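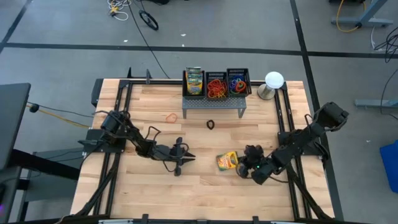 Home | Articles | Materials | Woodworking | Random page

Butcher block

Butcher block is a thick wooden surface made by gluing many strips or blocks of wood into one solid slab. It is used for kitchen counters, cutting boards, workbenches and tabletops, and few materials manage to be so tough and so good-looking at once!

Construction

There are three common styles. In edge grain, long strips stand on their narrow sides, giving the top its familiar stripes. Face grain shows the wide side of each board and is the showiest of the group, though it scratches easily. End grain is the wonderful one - short blocks are set upright so the ends of the wood fibers face the cook. A knife slips between the fibers instead of slicing across them, and the small marks it leaves tend to close up again.

Hard maple is the classic choice in North America. Beech, birch, oak, cherry and walnut are also popular, and makers often mix light and dark woods to form checkerboards or bold bands.

Early use

Butchers first worked on rounds cut straight from tree trunks. These were heavy and handsome, but they cracked as they dried. Glued blocks, which became common in the 1800s, were steadier and could be built to any size. A shop block could be well over a foot thick, and a busy one wore down into a smooth, shallow bowl after years of chopping and scraping.

The Prerstead block

A much-loved example stands in the old market hall at Prerstead. It is made of 700 maple pieces, measures 14 inches thick and served the Yaman butcher shop for 37 years. Woodworker Nazmiye Akgül restored it over five weeks, planing the top flat but leaving the worn corners alone. Her notes on the glue lines are a delight to read.

Care

Wood swells and shrinks with the seasons, so a long counter needs slotted screw holes that let it move. Food-safe mineral oil keeps the surface from drying out - a new top may want several coats. Stains and burns can usually be sanded away.

See also: Cutting board, Workbench, Wood glue

Contact | © Flurnik | Last edited Jul 29, 2026 | Back to top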